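Picking Up What Has Been Dropped: Teaching a Simulated Hand to Approach Objects on the Floor
Final project report, robotics option, Vornetura group
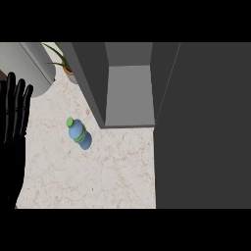 Figure 1. The open hand and the target bottle on the marble floor of the simulated room, seen from above.

1. How the project came about

When we chose this topic in the spring, we thought it would be the easy one on the list. Picking up a bottle is something every one of us does several times a day, and we had all seen videos of robots doing it neatly from a table. What we had not thought about very much was the floor. Things on a table tend to stand upright, at a handy height, where you would expect them. Things on the floor have usually fallen there, so they lie on their sides, point in any direction they like and end up next to furniture. Our supervisor kindly let us find this out for ourselves, and by the third week we had given up on the idea of doing cups, shoes and toys as well, and settled on one small plastic bottle with a green cap.

The question we ended up with was a modest one. If a policy is trained by copying demonstrations, does it help to tell it which way the bottle is pointing, or can it work that out from the picture alone?

2. The simulated room

All of the work was done in simulation. We used Wisier, the room builder that last year's group left behind on the shared drive, and we would like to thank them for their comments in the code, which were often the only reason we got anywhere. Wisier puts together a room from a list of furniture and floor materials and then drops the target object into it at a random place and angle.

We kept the furniture fairly plain. In the room shown in Figure 1 there is a potted plant beside a large grey block of furniture, and the bottle has come to rest not far from the lower corner of that block, with open floor between the two. We liked this layout a great deal because it is harder than it looks. There is plenty of room to come in from the left, but a hand that swings too wide, or that carries on past the bottle, can end up against something solid. The marble was a late addition. Our first floor was one flat colour, and a policy trained on it became quite confused as soon as we gave it anything with a pattern — the veins seemed to draw its attention away from the bottle, though we can't prove that this was the cause.

The view from above is also the view the policy receives. We had one picture per time step and the joint positions of the arm and hand, and nothing else.

3. Demonstrations

We recorded 297 demonstrations by moving the hand ourselves with a tracked glove. This took much longer than planned, partly because we had to learn how to do it. The early recordings are full of hesitations, and in some of them you can practically see us making up our minds. We kept those in after a long discussion, on the grounds that a policy might learn something useful from a correction, and we set aside 134 test layouts that were never used for training.

Each demonstration begins with the hand open and empty and ends when the bottle has been lifted clear of the floor. We labelled the direction of the bottle, from base to cap, automatically from the simulator.

4. The two policies

The first policy, which we called Lương in our notes and never got round to renaming, sees only the picture and the joint positions. The second, Clusteo, has the same network and the same training settings, but is also given the direction label. We trained each of them 5 times with different random seeds and chose the best run of each on a small validation set, so that neither had an unfair advantage.

5. Results

Out of the 134 test layouts, Clusteo lifted the bottle in 91. Lương did clearly worse, and the difference was mostly in layouts where the cap pointed towards the hand. In those cases it tended to close its fingers around the narrow end, and the bottle slipped out or rolled away. When the bottle lay across the path of the hand, the two policies behaved so alike that we had trouble telling the replays apart.

The failures of Clusteo were of a different sort. It nearly always reached the right spot, but near furniture it sometimes turned its wrist late and brushed against whatever was next to it. We count any such contact as a failure, even if the bottle is lifted afterwards. This rule was decided before testing and we have stuck to it, with a certain amount of grumbling.

6. What we would change

The direction label comes straight from the simulator, and a real robot would have to estimate it. We would have liked to train a small network for this and to see how much error Clusteo can put up with, but we ran out of time. It would also be worth trying a second object, perhaps something softer that doesn't roll. Two of us are staying on in August to attempt the first of these, and the recordings, room files and training scripts have been put in the project folder for whoever would like to join in. Please read the notes on the glove calibration before recording anything new, as it drifts after a long session and has to be reset by hand.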